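The Measuring of Irham Lock

The water in the lower chamber stood 40 millimetres above the mark, and Jelle Martens wrote this down before he took off his gloves. The pencil was attached to the ledger by a string. The ledger was attached to the desk by a chain. Both precautions dated from the time of his predecessor, Verbruggen, who had held the post for longer than the present gates had been hung.

The post was that of Recorder. The Recorder read the gauge at Irham Lock four times a day, at six, noon, six and midnight, and entered the reading in the left-hand column. In the right-hand column he entered the state of the ghost.

The form allowed four states. A was absent. B was audible. C was visible. D was visible and in conversation. A fifth state had been struck out by hand on every page of the printed stock, in ink that matched the ruling, and the letter beneath the ink could no longer be read.

Martens had been in the post since July. He had entered A on every occasion except for nine Bs, which he now thought had been the drain.

At six that evening he turned to page 2367 and wrote 40, then A. He blotted the line and put the kettle on the ring.

"You should put C," said a voice from the direction of the coat hooks.

He looked round. An elderly man was standing with his back to the oilskins, in a waistcoat and no jacket. The hooks could be seen through him, though not well. The effect was similar to that of a window which has been cleaned on one side only.

Martens consulted the instruction sheet pasted inside the ledger's front board. Paragraph 4 said that an entry, once blotted, could be amended only at the next reading, and that the Recorder was to note the time of the change. He wrote the time on the back of his hand.

"Strictly it would be D," he said. "If I answer."

"You have answered."

"Then it's D from eight minutes past."

The old man appeared to approve of this. He came away from the hooks and examined the desk, the lamp and the barometer. He bent over the chain for some time.

"I fitted that," he said. "The first ledger went into the chamber. A gust took it off the sill. Eleven years of readings, and the district office asked me to reconstruct them from memory."

"Did you?"

"I gave them eleven years of readings," said Verbruggen.

Martens took a second cup from the shelf, considered it, and put it back. The instruction sheet had no paragraph dealing with hospitality. It dealt with lamp oil, with the order in which the sluices were to be greased, and with the correct form of address for an inspector arriving by boat.
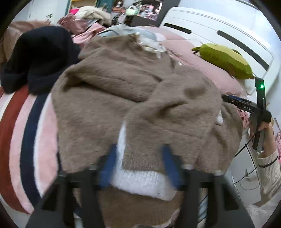

The difficulty, as Verbruggen explained it, was one of datum. Every level at Irham was measured from a brass stud set in the upstream wall. The stud had been levelled from the church step at Clelik, and the church step from a bench mark on the bridge at Onbridge, nine miles off. All three had been fixed in the same dry summer by the same surveyor. The bridge at Onbridge had since been taken down and rebuilt a little lower to suit the carriers.

"How much lower?" said Martens.

"I never had the figure. I wrote for it. I was still waiting when I died, and I have gone on waiting, which has turned out to be the greater part of the job."

"But the stud hasn't moved. The bridge moved. The stud is where it was."

"So I told the district office. They replied that the stud is defined by the bridge. If the bridge goes down, the stud goes down with it, on paper, and every reading in that book is high."

Martens turned back several pages. The columns were neat. His own hand gave way to that of a relief man, and that in turn to Verbruggen's, which was small and upright with a bar through the sevens. The right-hand column under Verbruggen was A throughout. There had been no one to haunt the lock in his day, or no one he had thought fit to enter.

"What happened to the other state?" he asked. "The one that's crossed out."

"Ah," said Verbruggen. "E."

He lowered himself on to the stool by the stove. The stool did not take his weight, having none to take, but he sat with care all the same, one hand on his knee.

"E was for relieved," he said. "A Recorder could be entered as E when his readings had been reconciled. They'd check the book against the datum, sign at the foot, and he could go. The man before me went that way. I saw it. He was standing where you are, they signed, and he put on his hat. Then the bridge came down and they could not reconcile anything, so they had E taken off the form. I did the striking out myself. They sent the ink."

"All of the stock?"

"There were 900 sheets. It was a quiet winter."

The kettle began to tick. Martens moved it to the edge of the ring and took down the survey box from above the door. It held a staff in three sections, a brass level in a fitted case, a tin of chalk and a field book with no entries. The bubble in the level was sound. He had checked it in his first week, as the sheet required, and had not had it out again.

"You could not do it in the dark," said Verbruggen.

"No. I could start at first light, after the six o'clock reading. It's nine miles. With one man and no one to hold the staff it would take me a week to get there, and I'd have to be back for noon each day."

"I can hold a staff."

Martens looked at him, and at the stove behind him.

"Can you?"

Verbruggen got up and put his hand round the lowest section. There was a pause in which nothing took place. Then the staff rose from the box by the width of a thumb, wavered, and stood upright on the boards. It was not quite plumb. He corrected it without being asked.

"It takes it out of me," he said. "I should not want to run with it."

They discussed the method. They would carry the level forward from the stud in short sights, no more than thirty paces each, and chalk every turning point. They would go by the towpath as far as Clelik, check on the church step and leave the road section until the ground was firmer. Verbruggen knew which of the milestones had been reset. He also knew a farmer who objected to instruments, though Martens pointed out that the farmer was likely to be dead as well.

"He will still object," said Verbruggen.

At Onbridge they would find the new mark, if a new mark had been cut, and take the difference. It would be one number. It would be subtracted from the left-hand column on every line since the bridge came down, and the book could be sent to the district office with a covering letter.

"They may not sign," said Martens. "There's no E on the form."

"There is an E on the form. It is under the ink." The old man was looking at the ledger. "I was told to strike it out. I was not told how thickly, and I'm afraid I was thorough. But you might try it against the lamp."

Martens unhooked a blank sheet from the back of the stock and held it up in front of the glass. The struck line was black from end to end. He tilted it. Near the left margin, where the nib had first touched the paper, three short strokes and an upright showed faintly darker than the rest.

He put the sheet in the drawer and wound the clock. At midnight he went out with the lantern, knelt on the sill and read the gauge, and then read it again, the surface being unsteady. Verbruggen stood beside him and did not comment on the figure.

Inside, Martens wrote 38, and next to it D, and in the margin, as paragraph 4 required, the words "from eight minutes past six". Then he laid out the chalk, the field book and his thicker socks, and set the alarm for half past five.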